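Galleries > Interiors > Skunddale kitchen

The Skunddale kitchen, finished

Text by Bernardo Sampaio. Posted 27/04/2025.

The Skunddale job was a kitchen in a one-bedroom apartment on the third floor. The old room had dark cabinets, a tiled counter with brown grout and a shelf over the sink that held mostly things that were never used. The owners wanted somewhere plain to cook and to put the groceries down. They did not want walls moved, so the plumbing stayed where it was.

Noseck supplied the cabinets and Zokamen did the fitting. Work took 9 days, plus two more for the paint. The budget was tight and most of it went on the counter and the drawers. The doors are a standard size from the catalog, and the handles came out of the old kitchen after a good scrub.

The counter was the longest discussion. The owners brought home samples in gray, white and a pale cream, and left them by the sink for a few weeks to see how they took coffee and tomato sauce. Cream won. It goes with the white walls and crumbs are less obvious on it than on the gray. The microwave is white as well, and it lives on the right with the wall behind it and clear space to its left for setting down a plate.

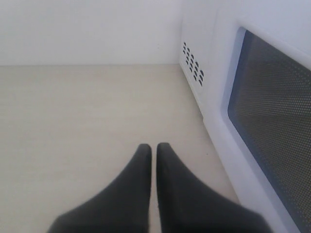

We talked about building the microwave into a wall cabinet. That would have meant a deeper box, a vent gap and another outlet, and the price from Serrano came in higher than the owners wanted to pay. Keeping it at counter height also suits the shorter of the two cooks, who did not like lifting hot soup down from above her head.

There is no tile behind the counter on that side. The wall got two coats of a washable white, the same can that was used in the hallway. The tile budget went to the stove wall, where it gets the most use.

A few details for anyone planning something similar:

Outlets. There are 3 for the counter, all on their own circuit. The old kitchen had one, shared with the fridge.

Drawers. The deep ones are 20 inches wide and take the pots. The narrow one is for foil, bags and the rolling pin.

Total run. The counters add up to 43 inches on the short side of the room. It sounds small - it is small - but leaving it clear makes a real difference.

Still to do is a rail for dish towels and a new light over the sink. Both are planned for June, when the owners have some time off.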